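# Sorting snack packages into baskets

Project report, Gualtiero Santoro
Packaging and Household Waste, second-year module

My project looks at how people group snack packages when they are given a mixed pile and a few baskets. I wanted to know if they sort by color, by brand or by the kind of material. The answer matters for how recycling corners are labeled in shared kitchens like the one in our residence, Monti.

The setup was a light wooden table with colored plastic baskets on it and a pile of packages in the middle. The orange Reese's wrappers were part of the mix, along with red ones.

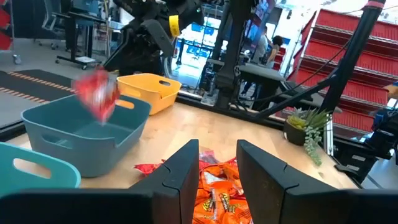 *Page last changed: 15/05/2020*

## Method

I used 80 packages and ran the sorting 2 times with different instructions. In the first run there was no rule at all. In the second run the rule was one basket per material. The baskets had no labels in either run. I left the potted succulent on the table because it normally stands there.

Packages that were hard to place went back on the pile and were tried again at the end. I wrote down the basket for each package in a spreadsheet called Oltus, which I also used for my first-year project.

## What I found

Without a rule, color won. Red went with red, even when the packages were different sizes. Orange was harder. Some shades are close to red, and a crumpled bag can show mostly one color or mostly another depending on which side is up.

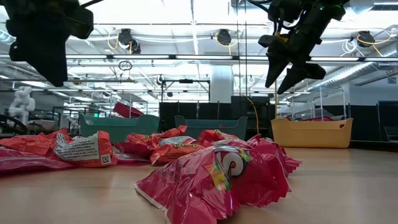 With the material rule, sorting was slower and there were more mistakes. Foil-lined bags caused most of them - the outside looks like ordinary plastic and you have to look at a seam to see the silver. In the second run, 31 packages were moved at least once before they stayed in a basket.

## Problems

Bags slide over each other and are hard to count in a heap. I would flatten them first next time. I also should have noted which side of each bag faced up at the start.

## Next steps

In July I want to repeat the second run with labels on the baskets. The draft labels are in the Janau folder with the spreadsheet. The material categories still need a decision on paper with a plastic coating, which I left out of both runs.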